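What We Learned From Paying for the School Trip Ourselves

My daughter Kumudini came home in September with a letter about a school trip. 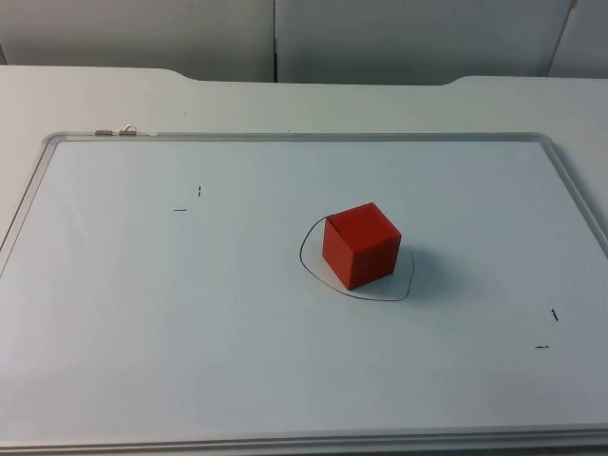 The letter said that the class will go to Dutville for two nights in spring, and that the price for each child is $409. It also said that the parents can pay all at once or in parts, and that the last part must be paid before the winter vacation ends. My wife read the letter first and put it under my coffee cup, so I would find it.

I must explain how we handle money in our family, for those who are new to this blog. We are not poor and we are not rich. My wife Anjana works four days in the week and I work five. We have one car, one child, and a savings account that we do not touch except for the house and the doctor. Everything else must come from the month. If something does not fit in the month, we wait for the next one. This is how both of our parents lived, and we continued without discussing it very much.

A trip for $409 does not fit in the month. It was clear to all three of us at the table.

Kumudini is eleven. She did not ask us to pay. She asked, "How much of it do I need to save?" I was proud of this question and also a little sad about it. Maybe other parents know this feeling. You teach a child to be careful, and then one evening she is careful in front of you and you want to tell her to stop.

Anjana and I talked after she went to bed. My first opinion was that a school trip is part of school, so the parents should pay everything. Anjana had the opinion that Kumudini would like the trip more if some of her own money was inside it. We talked until almost midnight and drank too much tea. In the end we agreed that our daughter would pay a share, but a share she could really reach. We did not want that she gives up everything for half a year.

We gave her $7 each week at that time. From this she bought small things, mostly stickers, snacks after swimming and birthday presents for friends. We asked her to put $2 from each week into the trip. She thought about it for one day and came back with a different plan. She wanted to put in $2 every week and also sell her old bicycle, which was too small for her since the summer.

I had planned to give this bicycle to my cousin's family. I had even told my cousin Ashraful about it on the telephone. So now I had a problem that I made myself. The bicycle was a present to Kumudini from us, and in my mind a present belongs to the person who received it. But I had promised it away as if it was mine.

I called Ashraful and told him the truth. He laughed a lot. Then he asked what she wanted for it, and I said he must ask her, and I gave her the telephone. She walked up and down in the hallway while she was talking. I heard her say that the front brake was new and that the bell was loud. They agreed on $37. I think it was a fair price. He said later that he was ready to pay more, but she did not ask for more, and he did not want to spoil her first sale by being too generous.

He came on Sunday with the money in an envelope with her name on it. She counted it in front of him, and I was embarrassed, but he said it is correct to count.

For our part of the cost, we had to look at our own spending, and this was less pleasant. I like to think I am a careful person. I write every expense in a notebook, and I have done it since before we married. But writing down is one thing and reading is another. I had not read the notebook for a long time. When I finally sat down with it, I found these things:

We were paying for a television service that we used only when my mother-in-law visited. She had visited one time that year.

I was buying lunch near the office much more often than I believed. If you had asked me, I would have said once a week. The notebook did not agree with me.

We had the same kind of insurance for the telephone two times, one from the store and one from the bank account. I am still not sure how this happened. Anjana is sure that it was me.

We ended the television service and one insurance. The lunch was harder. I tried to bring food from home every day, and for the first two weeks it was fine, because it was new. In the third week I forgot the box in the refrigerator twice, and one time I left it in the bus. My colleague Kavinda Mollah, who has brought his lunch for many years, gave me advice that helped. He told me to put my keys on top of the box in the refrigerator in the evening. You cannot leave the home without your keys. It looks strange, and the keys are very cold in the morning, but I did not forget the lunch again.

I also made one mistake which I want to write down, because some readers told me they like the mistakes best. I wanted to earn the rest faster, so I put several things for sale on the internet in one evening. There was an old camera lens, a bread machine and a set of chairs. I wrote the texts too quickly. For the chairs I forgot to write that one leg had been repaired. A man drove from the other side of the city to see them, found the repair in one minute, and was angry. He was right. I apologized and offered him a much lower price, but he did not want the chairs anymore. We still have them. I sit on one of them now.

The bread machine was sold to a very friendly student who asked me if it can also make jam. I did not know. I gave her the booklet.

By the middle of winter we had the full amount together. We paid in parts, as the school allowed, and each time Anjana let Kumudini see the payment on the computer before it was sent. I think this was a good idea. The money from her jar had to be brought to the bank first, and she went with me and stood in the line. She found it interesting that the woman in the bank did not ask what the money was for. "She doesn't want to know?" she asked me outside. I said it is private. She was a little disappointed, I believe she had prepared an answer.

There was one more discussion, about pocket money for the trip itself. The school gave a limit, but the limit was higher than what we wanted to give. Her best friend would bring the full amount. In our evening discussions this was the most difficult point, more difficult than the trip. I know the feeling of being the child with fewer coins in the group. I had it myself on a trip when I was a boy, and I remember that I told the others I was not hungry when they bought ice cream. I did not want this for her. Anjana said that I was solving a problem from my own childhood and that Kumudini is a different person.

We asked Kumudini. She said she would like to have the full amount, but she would bring back what she did not need. So we gave it to her, and I decided not to check.

She came home from Dutville with a cold, a bag of wet clothes, a postcard for each of us that she had forgotten to send, and a small wooden duck for Ashraful's son, who now rides the bicycle. She put the rest of the money on the kitchen table. It was a little more than half. I asked if there was something she had wanted and did not buy. She said yes, a sweater, but it was ugly when she looked at it the second time.

Some of you will ask if I would do it the same way again. Mostly yes. I would read the notebook earlier, and now I have a rule that I read it on the last evening of each month, with a pencil. Also I would not make her share come from the weekly money for so long. Near the end she was tired of it. One time she did not go with her friends for a hot chocolate after swimming, and I only heard about it later from another mother. If I had known, I would have given her the money for the chocolate, plan or no plan. Anjana says this is exactly why she did not tell me.

The weekly money is now $2 higher. Kumudini asked for it in writing, with reasons, and one of the reasons was the price of snacks at the swimming pool, which had gone up. I went to look and it is true.

Next time I will write about the chairs, and if it is worth to repair them properly. Tanvir

We use cookies to remember your settings and to count visits. By continuing to read you accept this. Accept | Read more

© Tanvir Sarkar. Write to me through the contact page. Back to top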